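In Favour of the Plate in the Middle of the Table

Opinion, from the January letter of the Ereo household pages

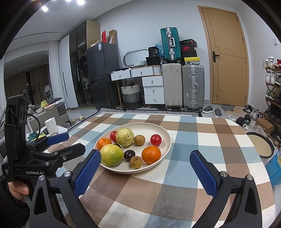
Why I want to defend a small habit

In the building where I live, in the upper part of Bultholm, there are 50 flats, and in my years here I have sat at the table in a good number of them. I can say that the plate of fruit is disappearing. In its place I see a candle, a laptop, a little pot with a plant made of plastic, or only the clean surface of the table, which people now seem to consider the most beautiful thing that a table can have. The fruit has moved to the refrigerator, into the lowest drawer, where it is forgotten.

I would like to argue for the return of the plate. I know that it is a small subject. But I was taught that one should write about what one knows, and I know this subject from childhood, because in the house of my grandmother there was never a day without fruit on the table. It stood there in the morning and it stood there when we went to bed. You did not ask permission to take from it. For all other food you had to ask.

A plate is better than a bowl

I start with the question of the dish, where I am already in disagreement with most of my neighbours. When people do keep fruit on the table, they keep it in a bowl, and often in a deep one. A deep bowl looks generous. The problem is that you see only the top. Under the oranges there is one more layer, and under this layer there is the pear that you bought before the holidays, and you will meet it only when there is already a smell.

On an oval plate with a low rim everything lies in one layer. A plum may hide almost entirely behind something bigger, as in the photograph, but you have only to bend your head to find it. The rim needs to be just high enough that a tomato does not roll to the floor when somebody pushes the table with the knee. I prefer a pale plate, cream or white. On a cream plate a red skin looks redder, and a soft brown place is noticed at once.

My own plate was bought in Zinside, in a shop which sold the remaining pieces of sets that were no longer complete. It was not made for fruit. I think it was made for fish. I paid very little, and the woman at the cash desk wrapped it in so much newspaper that I read the news from it for the whole journey home.

Mixed, and with spots

My second point is about what one puts on the plate. In magazines you find always one kind: twelve lemons, or a mountain of green apples. This is decoration, and the family understands it very well. Who would dare to take a lemon from such a mountain? The whole composition would be spoiled.

A mixed plate invites the hand. Mandarins next to dark plums, something yellow-green with speckles, something small and brown that a guest has to ask about before tasting. I also put there the small red tomatoes, and I have been criticised for it. Visitors tell me that the tomato belongs to the salad. I answer that a tomato at the temperature of the room is a different food from a tomato out of the cold, and that children eat it like a sweet if it is lying near to them and no adult recommends it.

As for the spots, I do not choose them, but I do not refuse them either. At the market in Grajales, where I lived before, the sellers kept apart the fruit with marks on the skin and gave it cheaper. I bought mostly from this part. Some of it was bad, I will not pretend otherwise, but most of it was good, and after one year I had learned to feel with the thumb which was which. In the supermarket this knowledge cannot be learned, as everything there has been selected before we come, and it is often in a net or under plastic, so that the thumb has no work.

I believe that a person who sees every day a yellow fruit with brown marks on it will become less afraid of brown marks. We throw away too much because it does not look like its picture on the advertisement. The plate on the table is a quiet lesson in this, and it takes no time.

The cloth under it

I must say a few words for the tablecloth, which is also in danger. People tell me that a cloth is work. It must be washed, it must be ironed, it slides. I agree with the washing. I have stopped ironing mine, and no misfortune has followed.

For a fruit plate I find the checked cloth the best, and the quiet colours better than the loud ones: white, brown, grey, a light blue. The squares forgive a lot. A drop of mandarin juice on a plain white cloth is an accident that the entire family discusses, while on a cloth with brown and tan squares it can wait until washing day. There is also the question of noise. A plate put down on bare wood or on glass makes a hard sound, and early in the morning, at half past five, when one person leaves for work and the others sleep, it matters.

If your table has rounded corners, the cloth will fall in soft folds there, and I would leave them as they are. I once tried with pins. I do not recommend the pins.

What people say against it

The first objection is the flies. It is a fair one. In the summer I put fewer pieces on the plate and I look at it every evening, and what is too soft goes into the pan with a spoon of sugar. In the cold months I have no flies and no objection to answer.

The second is that fruit keeps longer in the cold. This is true for many kinds. It is also true that I do not buy fruit in order to keep it. When my fruit lived in the drawer of the refrigerator it lasted very well, and then I carried it to the bin, perfectly cold. Last winter I made a small test, as I am by nature a person who writes things down. For two months I noted what we had thrown away. In the first month, with the drawer, it was so much that I was ashamed, and I will not print the number. In the second, with the plate, it was 2 mandarins and half of a pear.

The third objection is space. The tables of today are small, and on them people eat, work, do the homework and repair the lamp. I understand this, my table is not a large one either. But a plate can be lifted with one hand. It goes to the windowsill for the time of the homework and afterwards it comes back. What I do not accept is that there should be space for three remote controls and none for a plum.

There is a fourth objection, which people do not say aloud, but I hear it. It is that the fruit plate is old-fashioned, a thing from the room of an aunt. To this I have no answer except that my aunt's room was the one where everybody wanted to sit.

About the cost

I am sometimes told that such a plate is a luxury. I would ask for some precision here. A plate of ten pieces does not have to be filled every day. You put back what was eaten, one mandarin today, a couple of plums tomorrow, and you buy what is cheap in that week. In January it is the mandarins, and they alone can hold the plate until spring if the rest is too dear. A packet of biscuits disappears in my house in one evening. I have never seen this happen to the fruit, although with the small tomatoes it has been close.

And it need not be perfect or full. A plate with only three things on it is still a plate from which a person coming home can take something, standing, with the coat still on, before saying good evening.

My request to the readers

We will have the usual open afternoon in the building before the end of the winter, and many doors will be open for coffee. I would be glad to see some fruit in the middle of the tables, on whatever dish you have. It can have spots. Please do not polish it, and please do not build a mountain. If you have the small brown pears that somebody brought to the last gathering, I would like to know where they are sold, as I have looked in both markets and did not find them.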